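Teaching a small arm to open a drawer on a kitchen counter

Part two of the build. If you haven't bolted the arm down and run the homing routine yet, go do part one first. Nothing below works with a wobbly base. I tried.

The goal for this one: arm opens a drawer, puts one soft thing in it, closes it. Sounds dumb. Took me most of May.

What you need

The arm from part one (mine is a Vunalari kit, any light six-joint arm is fine)
A drawer box on a real slide rail
Soft toys shaped like food, a plate, a pot
Two clamps, painter's tape, a marker
A laptop with the Clevley recorder installed
A spare evening. Maybe more

Step 1. Pick a drawer that moves easily

Get a metal slide. Wood on wood sticks and the motors hate it, you'll get an overload fault every third pull and spend the night resetting. Pull it by hand first with one finger. If one finger can't do it the arm can't either. A drop of dry lube on the rail helps — not oil, oil picks up crumbs.

Clamp the outer box to the counter. Otherwise the arm drags the whole thing toward itself and thinks it did great.

Step 2. Lay out the counter

Resist the urge to clear everything off. I did my first runs on a bare counter and the policy fell apart the minute a cutting board showed up. Leave the normal stuff out. Toaster oven, cereal canister, whatever lives there. Keep glass and knives well out of reach, obviously.
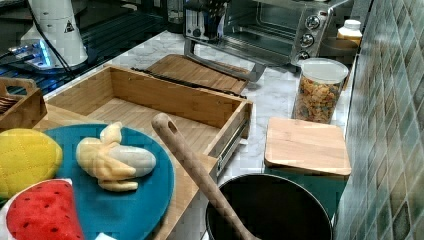

Rhys McPhee
Build notes and bench testing, Vurkus shared workshop

Food first. Plush is the easiest to start with, the lemon and the watermelon slice are good because the fingers sink in and you can be sloppy. The peeled banana on the teal plate is harder. Those peel flaps snag. Save it for later once the plush ones go well.

Start with the drawer empty. Every run. Forget once and you've recorded the arm dropping a lemon on top of another lemon, and it'll learn that too.

Long handles are a pain, like a wooden spatula in a pot. Move the handle between runs so the arm gets used to going round it at different angles. But keep the pot itself on a tape mark for now. One thing changing at a time.

Step 3. Mark your start positions

Tape an L at two corners of the plate area and two at the pot. Write a letter on each one. When something goes wrong at position C you want to know it was position C and not "kind of over by the wall."

Shiny tile behind the counter will throw reflections if you've got an under-cabinet light on. Turn it off, use the ceiling light only. Same light every session. I lost a whole batch to evening sun.

Step 4. Record

Open the recorder, set the rate, set max length. My settings:

Speed limit: 50 percent
Grip force: 2 on the kit's scale
Timeout: 80 seconds

Go slow. Slower than feels right. Reach, touch, pause, pull, pause, pick, place, pause, push. The pauses matter, without them the arm blurs the steps togther and starts reaching for the toy while the drawer's still half shut.

Pull straight along the rail. If you pull at an angle the slide binds and you'll hear it. Stop, delete that run, do it over. Don't keep bad runs thinking you'll sort them out after. You won't.

I ended up with 342 good runs. Probably more than needed but the first training at half that kept missing the front panel by a finger width.

Step 5. Train and test

Kick off the training script, leave it overnight. Fan on.

Testing, keep a hand on the stop switch. First ten goes at quarter speed with nothing in reach except one plush toy and the drawer. Then add the plate. Then pot and spatula. Then all the other counter stuff back where it was.

If it misses the drawer: check the clamp before you touch any code. Box has probably slid.
If it grabs and lets go: bump grip force up one.
If it pulls and stalls: rail. Clean it.
If it freezes over the plate: not enough runs with that toy, go record more.

Cables

Any appliance cord lying across the counter needs taping down or moving back. Arm will find it. Mine hooked one on the return swing and I only just got to the switch.

Part three is closing the drawer with something in it that's a bit too tall. Ha mode, as we call it at the shop, after the folder it all got saved in. Still fighting with that. Parts list and the config file are linked from part one, same place, I'll update teh config when the grip numbers settle.

Last edited 23 Aug 2022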